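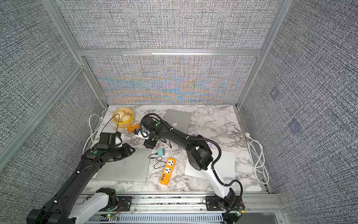 Most arguments about robot learning are about models. I would like to argue about tables, and what gets left on them while the examples are being gathered.

The usual habit is to clear everything away. One object, one task, plain background, repeat. At Nedow we collected 700 examples like that before anyone tried the arms on a desk that had been worked at. They did badly. They had never met a cable lying across the place where they wanted to reach, and they had never had to pass over a closed laptop to get at something behind it.

My view is that clutter should be there from the first day. Laptops, chargers, a power strip at an angle, somebody's food in a basket. These are the things a desk has on it, and a system that learns only from bare surfaces learns very little about desks.

Cables deserve a special word. A box stays the shape it is. A cable has a new shape each time it is put down, and an operator has to decide whether to go over it, round it or through it. Those decisions are what we want recorded. If the operator hesitates, I would keep the hesitation too, provided the example ends properly.

The wrist view matters more here than people allow. From the side, a knot of adapters and leads is a small patch of colour. Close up, the fingers themselves hide part of what they are reaching for, and the operator should have to work with that.
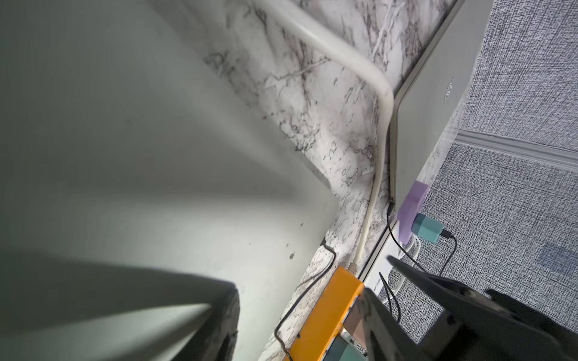

Tatiana Paulík disagrees, and wrote to say that mess added too early only hides poor driving. She would take 158 clean examples by one careful operator over any number of untidy ones, and bring in the cables afterwards.

I accept the point about careful operators. We now give new people 12 practice runs before anything is kept, and I would not go back on that. I still think the order she proposes is wrong. Operators who start on a bare table pick up wide, straight movements, and it takes them a long time to lose them. By July I hope to have both sets collected the same way, so that we can compare them on the same desk.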